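Boletín del taller, gorras y más gorras

Bueno, rápido que cierro esto antes de comer. Lo de las gorras. Desde octubre se nos han ido juntando, entre las que sobraron de la carrera de Amin, las que trajo Kazue Oda de su casa y las que la gente se deja en el perchero y no reclama. El armario de la entrada ya no cerraba. Abres y te cae una visera en la cara.

Así que toca ordenar. Se dijo en la reunión, se apuntó en la pizarra, se borró la pizarra. Va otra vez por escrito.

Cajas transparentes, de las rectangulares, sin tapa. Las compramos en Bilwood, 4 de momento, y si funcionan se piden más. Lo de transparente fue idea de Kazue y tiene razón: las cajas de cartón de antes eran un misterio, había que vaciarlas enteras para encontrar una gorra azul. Ahora se mira desde fuera y ya.

Criterio: por color. Verdes y grises juntas, marrones y beis juntas, el resto ya se verá. Cameron Paterson quería por talla pero casi todas llevan cierre ajustable, o sea que no. También propuso por equipo. Tampoco, la mitad no son de ningún equipo.

Cómo se guardan, que es lo que más preguntáis. Opción uno, apiladas una dentro de otra, visera con visera. Opción dos, de pie en la caja, con la parte redonda hacia abajo. La segunda ocupa más pero se saca cualquiera sin desmontar la pila. Lo que NO: doblar la visera, aplastar la copa por la mitad, meterlas a presion. Las de copa blanda se arrugan solas y bueno, eso se arregla luego rellenando con papel de seda. Papel de periódico no, que destiñe.

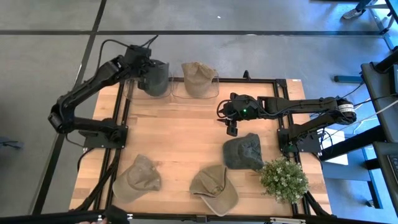

Última modificación: 9 dic 2023

Una gris verdosa en una caja, una beis en la de al lado, y las demás a la cola. La mesa de listones de madera clara es buena para esto, superficie lisa, se extienden las gorras, se ve lo que hay y se decide. Por favor no la uséis para pegar ni para pintar mientras dure el reparto. Si hay migas, trapo seco.

Antes de guardar, repaso. Cepillo suave por fuera, siempre en la misma dirección. La banda de dentro, la del sudor, con un paño húmedo y una gota de jabón neutro (hay Clalex debajo del fregadero, queda medio bote). Se dejan secar boca arriba, nunca encima del radiador. Lavadora no. El año pasado se metieron 7 en la lavadora y salieron con la visera como una patata frita, no insisto más.

Las manchadas sin remedio, aparte. Para trapos tampoco sirven pero Fida se las queda para el taller de costura de los martes, aprovechan los cierres y los botoncitos de arriba. Dejadlas en la bolsa de tela junto a la puerta, no en el suelo.

Si alguna es tuya: tienes hasta el 23 para llevártela. Pasado ese día entra en el reparto y ya no se discute. No hace falta avisar, se coge y punto. Pero si coges una de la caja, deja las otras como estaban, que luego hay que volver a empezar.

Etiquetas. Falta hacerlas. Cinta de papel y rotulador, en el lado corto de la caja, letra grande. Cameron dice que las trae impresas, si no las trae las hacemos a mano.

Y las plantas, que me lo preguntan tambien: se quedan por la zona de la mesa hasta que haya estante. Se riegan poco. Ojo al regar, que las gorras estan cerca y el agua deja cerco en las claras.

Lo que sobre al final se lleva al ropero del barrio, Kazue tiene coche. Quien pueda echar una mano cargando, que se apunte en la hoja de la cocina. Siguiente armario: las bufandas. Ya hablaremos.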